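Clothing swap: what to bring and where it goes

The Pilkington Street clothing swap is on again in February, in the front room at Hatumden House. Doors open at 10 am and we finish at 2 pm. Entry is a gold coin, which goes towards the hall's power bill.

Last time we took in 200 garments and 32 were left at the end. That is a good result, but most of the leftovers were things that should not have come in to begin with: single socks, school jumpers with names inked on the collar, and a wetsuit with a split knee. Please check your bag before you leave home. If you would be happy to hand an item to a friend, bring it. If it has a stain or a broken zip, put it in the rag bag at home or ask Kulap Thongsuk about her mending table, which will be set up near the door again. She has offered to do buttons and simple hems on the spot.

How it works is the same as before. You hand your clothes over at the desk and get one token per item, up to 12. Tokens are good on the day only. Children's clothes are two items for one token. Shoes are welcome if they are clean and tied together in pairs. We can't take underwear, pillows or doonas.

Tracey Inskip is looking after the desk in the morning and Mervyn Bloxham has the afternoon. Mervyn would like it known that he can't change tokens for cash, and that he was asked this several times last year.

Some people have asked about dropping clothes off early. You can do this the evening before, between 5 pm and 7 pm, by the side gate. Use a bag that closes and write your name and the number of items on a piece of paper inside. Please don't leave bags on the verandah – two were rained on last time and the clothes had to go home with Natalie Yeoman to be washed.

We are short of hangers. We have 80 and would like another 100, any colour, plastic or wire. Trouser hangers with clips are especially useful. We also need two more full-length mirrors on loan for the day, labelled with your name on the back. If you have a folding screen, Brenda Cropper would be glad to hear from you, as the change area had only a sheet on a rope and the rope sagged.

Sorting starts at 8.30 am and we need six people for it. The job is simple enough: shirts and dresses on hangers, knits folded on the tables, trousers by waist size. Knits should never be hung, as the shoulders go out of shape by lunchtime. Work from one pile and get it finished before you open another bag, and do up the top button so things don't slide off. It is slow going at first – a black piece and a white one up on the rail, three grey hangers still bare beside them, and the rest of the whites and blacks in a heap on the ottoman. Keep the white things away from anything dark that might be new and unwashed. Tea and a slice will be put out for sorters once the rails are full. Names to Brenda at the Hatumden House office, or add yourself to the list on the kitchen door. 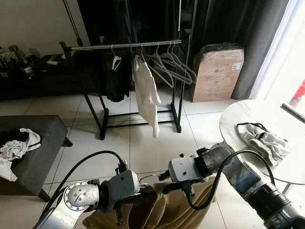
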